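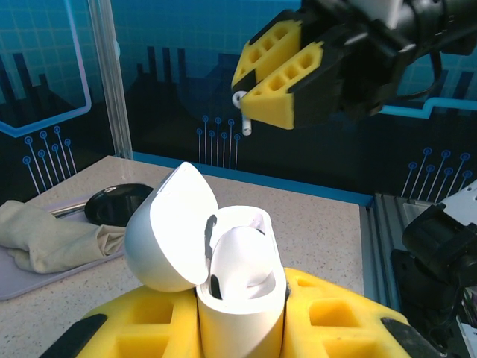

Se abre la reunión técnica a las 18:10 con un único bloque de trabajo, el kit de conversión de frenos traseros de tambor a disco para el Plotton. Naheed Kakakhel presenta la revisión 6 del soporte de pinza. Respecto a la anterior cambia el radio interior del alojamiento y se añade material en la zona del anclaje inferior. Se revisa también la tapa del depósito auxiliar de la bomba: abrirá sobre bisagra y quedará abatida hacia atrás, igual que la de un estuche de auriculares inalámbricos, para rellenar sin desmontar el conjunto. Queda pendiente definir la junta.

1. Soportes
El taller Jiren entrega la preserie de siete soportes. Dos presentan rebaba en el taladro de guía y se devuelven para repaso. El resto monta en el eje sin interferencia con la llanta de serie. Con la llanta Hakitz el contrapeso interior roza la pinza; se acuerda probar con separador antes de modificar el plano.

2. Latiguillos
Se descarta reutilizar el latiguillo original por longitud insuficiente con la suspensión extendida. Kanaan ofrece uno 50 mm más largo, con los mismos racores. Se pide una muestra por lado.

3. Freno de mano
El cable de serie llega a la palanca de la pinza, pero trabaja con un ángulo excesivo. Se dibujará una escuadra de guiado. Hasta disponer de ella no se autoriza ningún montaje en vehículo matriculado.

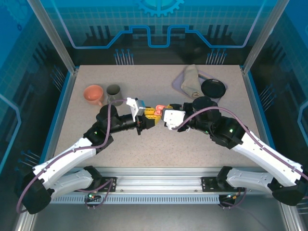 Dos brazos blancos y negros enfrentados sobre la mesa, con un objeto de juguete amarillo entre las pinzas.

4. Reparto de frenada
Con las pastillas actuales el eje trasero bloquea antes que el delantero en la prueba en seco. Se instalará válvula limitadora regulable y se repetirá la medición con el depósito lleno y vacío. El rodaje previo de pastillas será de alrededor de 500 km.

5. Pedido conjunto
No se abre lista de reservas. El precio se comunicará cuando Jiren confirme el coste del mecanizado, previsiblemente en abril.

Acuerdos
Kakakhel: plano de la escuadra y junta de la tapa.
Jiren: repaso de los dos soportes devueltos.
Kanaan: envío de las muestras de latiguillo.

Se levanta la sesión a las 19:25.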